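How many demos before I stop recording? pouring task, small glassware

Posted by unesby_bench - Dec 10, 2022

Hi all, hoping somone has been down this road. We're collecting teleop demos for a pouring policy. Small vial into a funnel, funnel in a flask, that's the whole task. Have 348 episodes so far, one operator (me), one camera angle fixed, one on the wrist. Policy trains fine, loss looks great, then on the arm it gets over the funnel and just hangs there. Hovers. Sometimes tips a bit and goes back up.

Do I keep recording or is something off with the data? My boss wants a number by February. Tried dropping the slow episodes, no real change. Glass is clear, funnel is see-through too, so maybe it just can't see the thing?

Drorness
Had the same hover. It's your pauses. You stop over the funnel to line up, everybody does, and the policy learns the stop. Go through the episodes and trim the idle steps right before the tilt, anything where the joints don't move. We went from 452 episodes to the same 452 trimmed and the hover was mostly gone. No new recording.

Also move the flask between takes. Not a lot, a couple inches. If it's always on the same spot you're teaching it one path and nothing else.

Dark cloth under the glass helps with the clear stuff btw - you get the bright edges. Don't change the lights halfway through the set, we did that and regretted it.

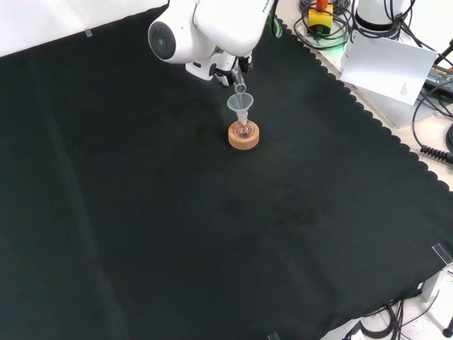
Should failed pours stay in the set?
Keep them in a seperate folder with a fail tag and leave them out of plain imitation training. They're useful later if you train something to judge success.

soliman_k
more data. we did 1936 and it worked

Bratelberg
Wouldn't jump to 1936, that's weeks. Do the trimming first, then get a second person to record 50 or so and see if it moves. One operator is a thin set, you've got one set of habits in there.

And check your timestamps. Ours were off between the wrist cam and the arm, only a few frames, looked exactly like "can't decide when to tip". Spent a month blaming the glass.

unesby_bench
ok trimmed the pauses last night, way less hovering. It tips now. Checking the timestamps next, thx both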